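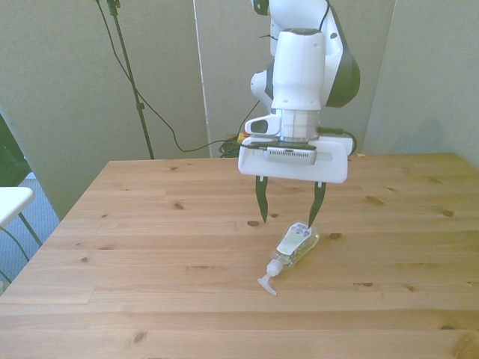

Litevura 
Software de percepción y planificación de agarre para brazos con pinza de dos dedos

Inicio > Software > Manipulación > Litevura

Disponible. Licencia por célula. Descarga inmediata tras confirmar pedido.

Qué es

Litevura es la capa que va entre las cámaras y el controlador del brazo. Recibe imagen de la cámara de muñeca y de una cámara fija, propone agarres, planifica la trayectoria y la manda. Nada más. No sustituye al controlador del fabricante ni toca sus límites de seguridad.

Pensado para objetos sueltos sobre mesa: botellas, bolsas, piezas pequeñas de plástico. Lo transparente es lo que más nos piden y lo que más guerra da — la profundidad sale con agujeros y el planificador de turno intenta cerrar los dedos donde no hay nada. El módulo Ludoda rellena esos huecos usando el contorno en color y la etiqueta, si la hay.

Módulos incluidos

Ludoda. Percepción. Segmentación por objeto, estimación de pose, relleno de profundidad en plásticos claros. Se entrena con capturas propias o se usa el modelo base.

Curlow. Planificación. Genera candidatos de agarre, descarta los que chocan con la mesa, ordena el resto. Hasta 300 candidatos por captura, configurable. Bajarlo si el equipo va justo de memoria.

Consola. Ver, parar, repetir. Registro de cada intento con las dos vistas sincronizadas y el estado de la pinza. Exporta a CSV.

Percepción desde la muñeca

La vista cercana se usa para afinar la pose antes de bajar. Con un dosificador tumbado interesa saber hacia dónde apunta el cabezal, porque el cuerpo se ensancha hacia la base y un agarre centrado en la caja envolvente se escurre. Ludoda devuelve eje principal, extremo estrecho y extremo ancho por separado.

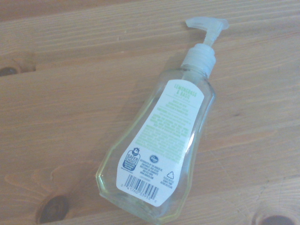

El lector de códigos es opcional y trabaja sobre la misma captura. Admite el código girado, no hace falta enderezar el producto. Si la lectura falla, el objeto queda como "sin identificar" y el plan sigue adelante igualmente. Se puede cambiar en ajustes > lectura > política de fallo.

El texto pequeño en colores claros no se lee bien, avisamos ya. Para clasificar por referencia usar el código, no el OCR.

Requisitos

Linux de 64 bits, núcleo con parche de tiempo real recomendado
GPU con 8 GB, mejor 12
Una cámara de muñeca calibrada, una fija (la segunda es opcional pero sin ella se pierde la comprobacion de colisiones del antebrazo)
Brazo de seis o siete ejes con interfaz de posición o velocidad
Pinza paralela de dos dedos. Ventosa no, de momento

Calibración

Asistente paso a paso, mano-ojo y cámara fija en la misma sesión. Repetir si se mueve el soporte de la cámara aunque sea poco. Si la mesa es de madera con mucha veta o nudos, activar "superficie con textura" — si no, algún nudo oscuro puede salir como pieza.

Piezas finas

Nuevo en la versión de mayo. Curlow admite ahora agarres de punta para piezas planas y mantiene la orientación de la pieza al bajar. La altura mínima sobre la mesa se fija en milímetros. Las bolsas arrugadas se tratan como obstáculo blando: rodear o ignorar, a elegir.
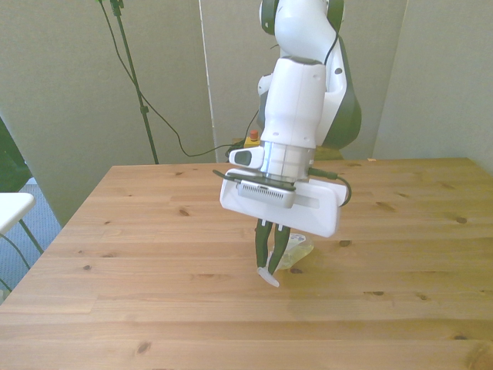

Pieza pequeña de plástico blanco entre las puntas de los dedos, con una bolsa transparente detrás.

Qué se entrega

Instalador y clave de licencia
Modelo base de Ludoda más 4,000 capturas anotadas para reentrenar
Plantillas de escena
Manual en español y alemán (el inglés va con retraso, perdón)
Un año de actualizaciones

Precio

Licencia por célula: 1,342 euros, IVA no incluido. Centros de enseñanza, consultar. Renovación anual de soporte aparte, no es obligatoria, el programa sigue funcionando sin ella.

Dudas tecnicas

Integración con el controlador Sabbagh: sí, desde el menú de conexiones. Versiones antiguas del firmware, preguntar antes de comprar. Soporte lo lleva Burgi Kälin, por el formulario de la ficha. Adjuntar siempre el registro de la consola, sin registro no podemos mirar casi nada.

Añadir al pedido
Pedir licencia de prueba
Descargar ficha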